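The Button on the Bedside Table

Every agency selling home care to worried families now seems to sell a gadget along with it. Trallow, a pendant and sensor kit from a firm called Ziltel, costs $50 a month on top of the aide's hours. The brochure promises "peace of mind." It doesn't say whose.

Joyce Gachanja bought it for her father, who is 80 and has fallen twice. He wears the pendant when she visits. Otherwise it hangs on the lamp. "I pay for it so I can sleep," she told me, "and then I lie there wondering if he has it on."

Ziltel says 600 households signed up in its first year. I asked how many falls the pendants had caught. Ross Rennie, who runs sales, sent me a customer satisfaction score instead. I asked again and got the brochure. 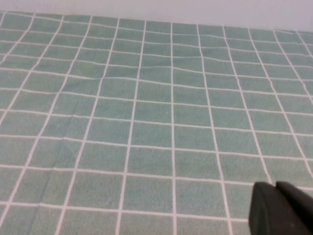
Page last updated: 21 Jul 2021

Bindu Marar spent years as a home aide before she began training them, and she has watched the math change. One client's family dropped her Saturday morning visit after the sensors went in — the same visit when she used to check the fridge, trim his nails and notice if he was limping. A motion sensor will report that a man walked to the kitchen. Whether he ate is another matter.

Rennie says the kit was never meant to replace visits. Maybe so. But the $400 starter package comes with a worksheet called "Where could you save hours?", and I have a hard time reading that any other way.

Gachanja has kept the aide, for now. The contract on the pendant runs through January.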